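August 30, 2020

Right then, gripper week part two. Last time I moaned at length about the rigid fingers that came with the Pludura kit, and several of you wrote in to say I was being unfair and should sand them. I sanded them. They were still rubbish on anything round, so I gave in and ordered a set of the soft ribbed ones from Jomora, and I've spent most of the weekend picking things up and putting them down again. Living the dream!

First impressions out of the packet: they're very purple. They bend nicely when you push the middle of the pad with a thumb, the way the fin-shaped ones are meant to, and the ridges have a slightly tacky feel that I hoped would last longer than one afternoon. Fitting them took me far longer than it should have, mostly because I put the left plate on upside down and then wondered why the jaws wouldn't close evenly. If yours meet at the tips and leave a gap at the bottom, check that before you start swearing at the slider.

I've kept the white plates from the old set because the screw holes line up, near enough. One hole was a touch tight on mine and needed a quick twist with a hand drill. Don't go mad with the screws either – the plates are only plastic and I've already cracked one in a previous life.

For testing I like boring objects that everybody has. A drink bottle is my favourite because it's awful in several ways at once: smooth, tall, a bit squashy, and the label slides about under pressure on some brands. The one I've been using has a waist to it, so where you grab it matters a lot. Go in at the waist and the fingers settle themselves. Go in above it and the whole thing wants to tip towards you.

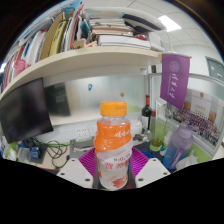

## Hard fingers or soft ones?

Soft, for bottles, and I don't think it's close. With the old hard fingers I had to line the jaws up dead centre or the bottle would spin round and point its label at me. The ribbed ones forgive a fair bit of sloppiness, and you can feel them wrap as you squeeze. I did 60 grabs with each set, all on the same bottle with the cap on tight. The hard fingers dropped it often enough that I moved my tea to another room. The soft ones let go twice, and both times I'd been chatting and wasn't looking what I was doing.

They aren't better at everything, mind. Pens are a pain. A pen rolls along the ridges and ends up at some daft angle, and thin flat things like a bank card just fold the tips outwards. The hard fingers win easily there. I also tried a full bag of rice, which was a mistake, and which I'll be finding in the carpet until January.

The other thing I noticed is the squeeze. With hard fingers the bottle creaks and dents before you've got a proper hold. The soft ones spread the load, so I could use a lot less force for the same lift. That matters to me because the plan is to put these on the little arm eventually, and its motor isn't exactly mighty.

## The camera bit

I said I'd talk about cameras as well, so here goes. The one on the gripper has a very wide lens, and I've grown fond of it. Yes, it bends every straight line in the room (my shelves have never looked so dramatic), but you get both fingers, the thing you're holding and a great sweep of desk in one go. I tried the narrow lens from my Wovport box for an evening and went straight back. It was sharper, but as soon as I got near the bottle all I had was label, and I couldn't tell where either finger was.

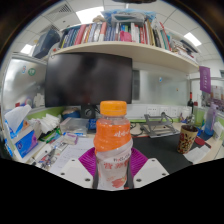 *Both soft fingers behind the bottle, plus the full glory of the desk.*

Wide has its own nuisances. Every ceiling light gets in, so the exposure hunts about when you tilt the gripper up, and I ended up locking it by hand. I set the shutter to 1/200 and left it there, and the blur got a lot less annoying. You also see all your mess. I could tidy up, but a cluttered desk is a much fairer test than a bare one if you're ever hoping to have software find the bottle by itself.

## What's next

I've got a controller board from Murakami (the small electronics shop, if you're wondering, they do a nice line in cheap servo boards) waiting to be wired up. It reads finger position from 0 to 1000, which sounds wonderfully precise until you squeeze the same bottle three times and get three different answers. I suspect the slack is in my slider and I'll have a proper look at that next weekend.

After that I want to try the soft fingers on a cup, with and without a handle, and on something heavier with a slippery side. If anyone has had these Jomora pads on for a few months, do leave a comment and tell me how the ridges are holding up. Mine have gone a bit shiny at the tips already and I'd like to know whether to order spares.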